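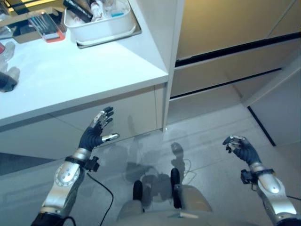 Ravinder Arsenault wrote to ask why the quarterly water bill went up when the household had used less water than the quarter before. We get this question more than any other, so it goes first.

Your bill has two parts. The service charge is the same every quarter and pays for the pipes, the pumps and the reading of meters. The usage charge depends on how much water goes through your meter. The service charge was raised in June. If your usage dropped only a little, the total can still be higher. Both charges are printed on the back of the bill.

How often is my meter read?

Four times a year. If the reader can't get to the meter, the bill is estimated from the same quarter last year and marked with an E next to the reading. You can send in your own reading within 12 days of the bill date and we will issue a corrected one.

How do I read the meter myself?

Lift the lid in the sidewalk or near the front of the lot. Write down the black digits from left to right and leave out the red ones. Please put the lid back flat.
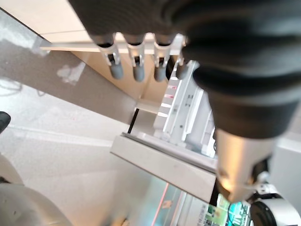
Nirnelport Water Department, Customer Accounts

What does the usage charge cover?

It covers treatment at the Cattaneo plant and delivery to your property line. It doesn't cover sewer, which is billed separately by the county. If you have an irrigation meter, that water appears on its own line and no sewer charge is figured on it.

I think I have a leak. What should I do?

Turn off every tap and appliance that uses water, then look at the small dial on the meter. If it is still moving, water is going somewhere. Toilets are the usual cause. Put a few drops of food coloring in the tank, wait without flushing, and check whether color shows up in the bowl. A leak on your side of the meter is yours to repair. For a leak on the street side, call us at any hour.

Can I get money back for a leak?

Once every two years you can ask for a leak adjustment. Send us the repair receipt and the date the work was finished. The most we can take off one bill is $285. 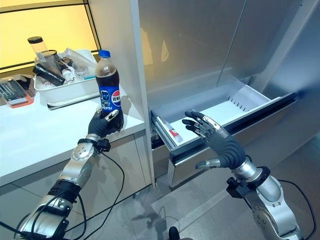
Adjustments show up as a credit on your next bill. We don't mail checks unless the account is being closed. Keep paying the regular amount while a request is open, or the late fee of $39 will be added.

I'm moving. How do I stop service?

Call or fill out the stop form at least three working days ahead. We need the new mailing address for the final bill. Renters in the Flimard buildings should talk to their landlord first, as some of those units share a meter.

Is the water hard?

Moderately. Homes on the Sulunlow side get well water and it is harder than what comes from the plant. You may see white spots on glasses and around faucets.

Where can I pay in person?

At the front counter of the town hall, by check, card or cash. There is also a drop box by the side door. No cash in the drop box, please, and write your account number on the check.

Page last updated Feb 26, 2023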